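Mangubat EMF meter, model 276
Reviewed for the equipment pages, 7 May 2007

The Mangubat is the meter you see most often on ghost vigils, and Istirum sells it as a "spirit activity detector". It is a magnetic field meter with five lights on the front. The maker's leaflet claims 2,634 confirmed contacts across Europe. I wrote in December to ask who confirmed them and have had no answer.

It does respond to things. House wiring sets it off, and so does a fridge starting up or a mobile phone in your coat pocket. At the old mill in Imstead we got all five lights on the back stairs, very exciting until Gerardo Sorrentino lifted the carpet and found the cable to the landing lamp.

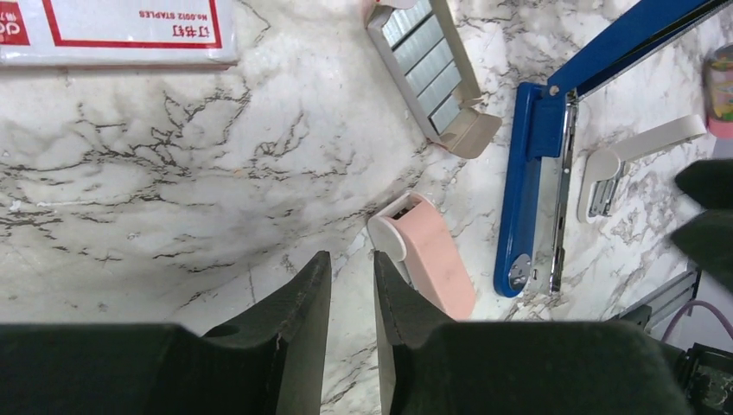
Nives Sartori wrote in to say I was being unfair: her group has used theirs for two winters, always with the mains off, and twice the lights came on when they asked a question aloud. I asked how many times they had put a question and got no lights. They hadn't kept a note.

That is my main trouble with it. The meter has no memory and no clock, so you are left with whatever people thought worth writing down. The Ostska logger costs more but stores 1,785 readings with the time beside each, and you can look at the dull hours as well as the good ones.

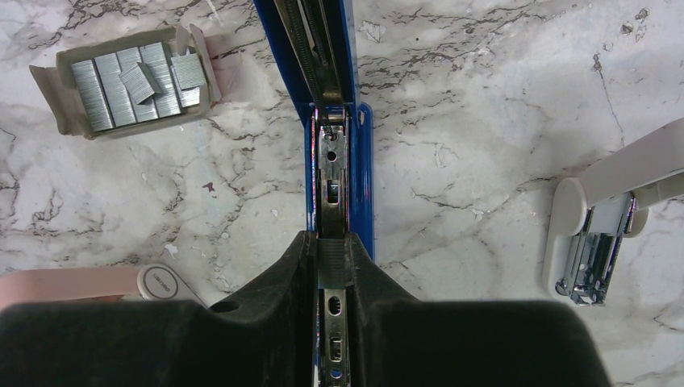
Staplers and an open box of staples on a marble top.

What you get: meter, wrist strap, nine-volt battery, leaflet. Range is given as 0 to 100 milligauss. The lights jump in steps and there is no number to read – fine for finding a cable, poor for anything else. The buzzer can't be turned off.

Buy it if you want to trace wiring before a vigil. I wouldn't put a reading from it in a report.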